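Search this site Enter keywords Go

Keeping house in a village rental: tips for owners and long-stay guests

Last updated: December

We let a small stone house at the top of Hukinby, between the church and the river path, and most of what follows was learned by getting it wrong first. The village fills up for the summer concerts and is very quiet the rest of the year, so a house like ours has to cope with both. Old walls are thick, windows are small, and the lane outside is too narrow for a delivery van.

Airing. Open windows on both sides of the house for 16 minutes in the morning, then shut them. In hot weather do it early and close the shutters on the sunny side before ten. Leaving one window open a crack all day does very little in a stone house and lets the flies in.

Damp cupboards. Pull furniture a hand's width off any outside wall. Put a bowl of coarse salt on the bottom shelf and change it when it cakes. Do not store suitcases in the cellar, even for a week.

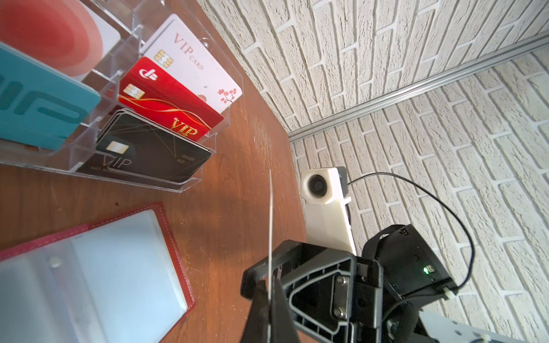 Leaflets and maps pile up faster than anything else in a vacation house. Guests bring back the castle brochure, the canoe timetable and the market list, and by August there is a drawer that won't shut. Throw out anything with last year's prices on it. Keep one copy of each of the rest where people can see it without digging. A clear acrylic holder with stepped compartments and thin dividers does this well on a wooden table, as the fronts stay visible and each kind of card has its own slot. Wipe acrylic with a soft cloth and a drop of dish soap. Glass cleaner with ammonia can cloud it, and paper towels scratch.

Wooden tables. Dust first, then a cloth wrung out almost dry, going with the grain. For white rings from cups, try a little plain mayonnaise left on overnight. Angeliki Moschos, who has the house below ours, uses petroleum jelly the same way. Test either one on the underside.

Limescale. The water from the hill is hard. Fill the kettle halfway with equal parts white vinegar and water, bring it to a boil, leave it an hour and rinse twice. Shower heads can be tied up in a plastic bag of the same mix.

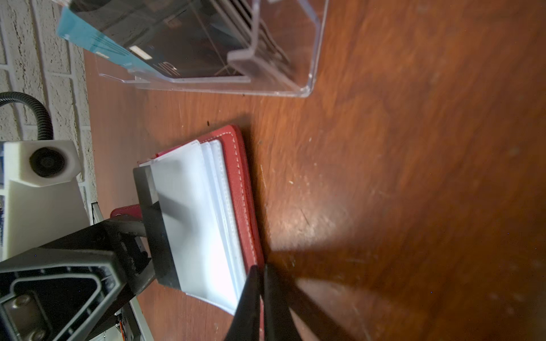
Stone floors want even less than wood. Sweep, then mop with plain warm water and a very small amount of neutral soap. Never use vinegar on limestone, whatever you do with the kettle, as it eats the surface. Candle wax comes up with an ice cube and a plastic scraper.

Fireplace. Let ash sit a full day before you move it, and carry it out in a metal bucket with a lid. A thin bed of ash left in the hearth helps the next fire along. Have the chimney swept before the first cold spell. Lefteris Liapis does most of the chimneys on our side of the river and is booked up early.

Keys. Label them by color, with no address. Keep a spare set with a neighbor.

Before you lock up for winter: turn off the water at the street, open every faucet, prop the fridge door with a folded towel, and strip the beds down to the mattress. Take the batteries out of the wall clock. Bring the geraniums inside the porch and water them once a month.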